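Rutitz folding sign board: a protest season on the village green and the pavement

I never thought I would have strong opinions about a sign board, but after a spring and summer of standing outside council buildings with one, I find I have plenty, so do put the kettle on.

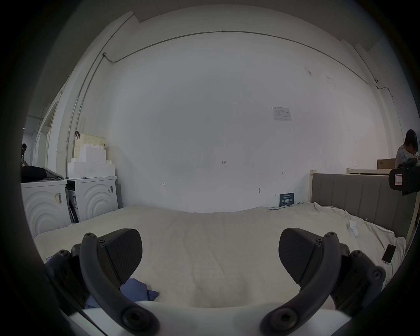
Our group came together over the allotment land at Nicholas Lane, which the council wants to hand over to Drummont for a depot and a lorry park. We are mostly plot holders and neighbours, none of us had organised so much as a jumble sale before, and our first outing was a sorry business of felt tip on cereal boxes. It rained. By the time the councillors came out to their cars you could read the word SAVE and very little else. After that we had a whip-round and bought four of the Rutitz folding boards, the ones with the telescopic pole and the wipe-clean face, and I have had one of them in my hands or in my hallway ever since.

The board comes in two halves that hinge in the middle and click flat when you open them out. You get the pole, a rubber foot, a packet of clips and a set of instructions which I'm afraid are dreadful. There is one drawing, and it seems to show the pole going in upside down. My sister-in-law and I spent most of an evening on it with a pot of tea, and then found the thing had a little collar you have to twist to the left first. Once you know, you know, and now I can have it up in the time it takes somebody else to find their gloves.

The face is lovely to write on. I used ordinary whiteboard pens for the slogans that change and cut vinyl letters for the ones that don't, and both show up well across a road. A word of warning on the vinyl, though. If you leave it on through a hot week in July it leaves a gummy shadow when you peel it, and I had to go at mine with cooking oil and an old flannel. You can still make out a ghostly DEPOT behind whatever I write now, if the sun catches it.

Weight matters more than you would think. We stood for 4 hours outside the planning meeting, and the board was comfortable for the first two, with the foot resting on the pavement. Walking with it is another matter. On the march from the allotments to the town hall there was a stiff breeze along the river and it pulled about like a kite, and two of our taller members had to take turns because I simply couldn't hold it straight. Rutitz do sell a version with slots cut in it to let the wind through, and if your route is an open one I'd go for that and put up with having less room to write.

The clips are the weak point. There were 16 in the packet and I have lost or broken most of them. They are brittle little things and they ping off in the cold. Bulldog clips from the stationer's do the job better and you can find them again in long grass.

We also had a borrowed Hurari board for a while, so I can compare the two a bit. The Hurari is cheaper and lighter and its pole is nicer to grip, with a proper foam sleeve. But it doesn't fold, so it had to travel in somebody's car with the window down, and the bus driver wasn't at all keen on it. I go everywhere by bus, and the Rutitz tucks under my arm with my shopping, so that settled it for me. If you've got a van you may well feel differently!

One thing I hadn't expected was how useful the board would be away from the protests. We handed in 700 signatures on our petition, and I'd say a good many came from Saturday-morning shoppers, who wandered over to the market because they could read what we were asking from the other side of the square. I stood it next to the table on its foot, tied to the table leg with garden twine, and it stayed put nicely. Without the twine it fell on the leaflets.

Would I buy it again? Yes, I would, grumbles and all. Four stars from me, with the missing one for the clips and that awful drawing. The land question has been put off until the next full meeting, so the boards will be out again. I have already wiped mine down, and I've ordered a spare foot, as the first one has worn through on one side from all that pavement.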